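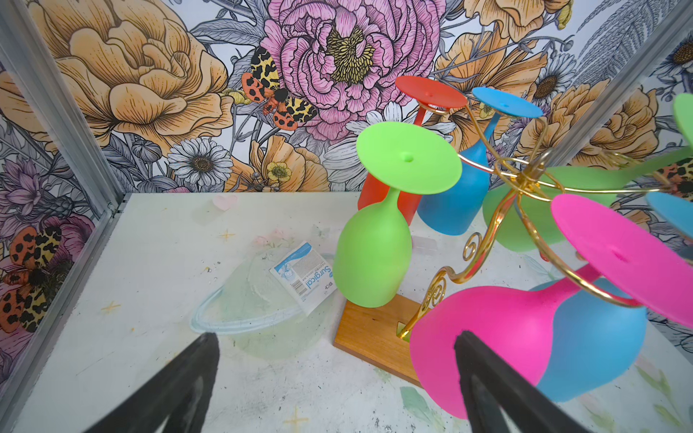 Coloured stemware on the Fistero glass tree, hung by the feet.

Fistero sells this rack as a worktop holder for stemmed glasses. It has a rectangular wooden base, light brown in colour, with a gold-coloured wire frame above it. The arms end in curled scrolls and the glasses hang upside down by the foot. I paid full price at Morrison and have used it for 6 weeks with a set of frosted coloured glasses.

Assembly took 10 minutes. The frame fixes to the base with screws from underneath, and the key supplied is too short to give much leverage. Use your own.

Spacing is the main limitation. Glasses with a wide foot and a rounded bowl sit close together when the rack is well filled, and the ones behind are awkward to reach without disturbing those in front. The lowest position leaves very little clearance: the bowl of my lime-green glass hangs almost down to the wood. Anything with a longer stem should be measured first.
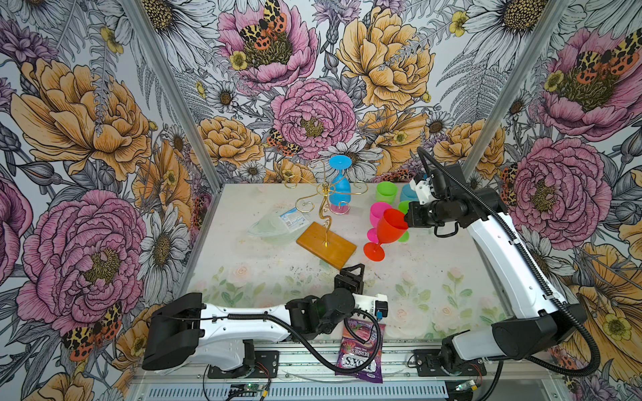
Blue glass on the holder, the other drinkware beside the base.

I load one side and then the other, keeping the weight even. Light plastic glasses are easy to knock off their hooks, so lift the foot clear before pulling forward. Stemless cups need storing elsewhere.

The wire has kept its colour after weekly wiping with a damp cloth. Dust collects in the scrolls and needs a small brush.

Suitable for a small set in daily use. For larger bowls, look for wider arms.

Reviewed by Calum Pollock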